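4 Setting up the Driria home hub

This section covers installation of the hub in the member's home and pairing of the motion, door and bed sensors. It applies to hub software 3 and later, as released December 2021. Sites still on software 2 should follow the Clelon migration sheet before going further.

4.1 Before you start

Confirm that the member has a signed monitoring consent on file. The hub will not activate without a consent number, and the number cannot be added after activation.

You will need:
Hub and power supply
Sensor kit (sealed bag, label facing out)
Installer code, valid for 14 days from issue
A phone or tablet with the Sulemana installer app

Caution: Do not open the sensor bag until step 6 of 4.2. The sensors look for a hub as soon as the battery tabs are pulled, and will pair with any Driria hub in range, including one in the next apartment.

4.2 Installing the hub

1. Place the hub on a flat indoor surface at least 3 feet from a television, microwave oven or cordless phone base.

2. Connect the power supply to the hub, then to a wall outlet. Do not use an outlet controlled by a light switch.

3. Wait for the status light to turn steady amber. This takes up to 9 minutes on first start while the hub registers with the cellular network.

4. Open the installer app and sign in. Select New Home, then enter the consent number and the installer code.

5. Check the signal reading in the app. Two bars or more is acceptable. If the reading is one bar, move the hub nearer to an outside wall and tap Refresh.

6. Open the sensor bag and pull the battery tab on one sensor only. Wait for its name to show in the app before pulling the next.

7. When all sensors are listed, tap Finish Pairing. The status light turns green.

Note: If the light flashes red after step 7, the hub is paired but has not reached the monitoring server. Leave it powered on. If it is still flashing after an hour, see error 685 in Section 9.

4.3 Placing the sensors

Motion sensors go on a wall at shoulder height, facing the main walking path. Avoid pointing them at a heating vent or a window with direct sun. Both produce false activity, mostly in the late afternoon.

The door sensor has two parts. Mount the larger part on the frame and the smaller part on the door, with a gap no wider than a pencil when the door is closed.

The bed sensor lies under the mattress at chest level, cable toward the wall. It does not work with waterbeds or powered air mattresses.

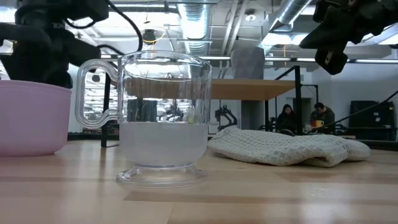
Kitchen motion sensors should be set to Meal Activity in the app. The default setting, General, does not count toward the daily routine report that the care team receives. Change it under Home – Sensors – Room Type.

4.4 Routine learning period

The system records activity for 14 days before it sends routine alerts. During this time only door and low-battery alerts are active. If the member is away overnight, set the home to Away in the app; days marked Away are left out and the learning period is extended to match.

Caution: The Driria system is not an emergency call device. Members who need one should keep their existing pendant or wall button in service.

4.5 Handing over

1. Show the member the Pause button on the top of the hub. One press stops reporting for an hour.
2. Leave the printed contact card next to the hub.
3. Close the job in the installer app. Skundanden partner sites must also send the job number to their site lead.

Installer code requests: Dede Yakubu, Field Support
Consent and records: Roy Bickerstaff, Member Services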